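Projects > Jesthorpe > Pretend Pantry > README

# Jesthorpe Pretend Pantry

Pictures of groceries, some of which are groceries. Version 2 has 2,545 images across 100 item classes. Soft toys are filed under the food they imitate, a decision we have regretted since May.

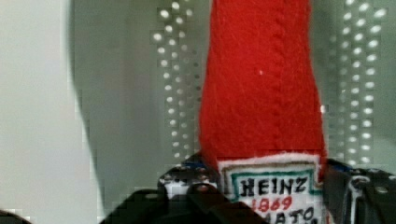
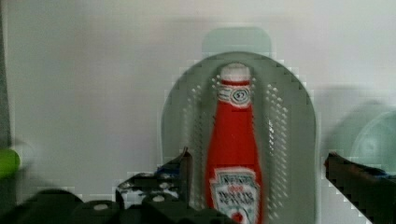 *Class `ketchup`: felt with stitched lettering (first), red bottle with a white cap and a "57" on the neck (second).*

## Notes

- Labels record the shape, never edibility.
- Partial lettering is transcribed as far as it goes – "MATO" stays "MATO".
- `plush` is a separate yes/no column. Please use it before planning a meal.
- Mustard is underrepresented. We know.

Contact: the Virkel pantry desk | © Virkel | Back to top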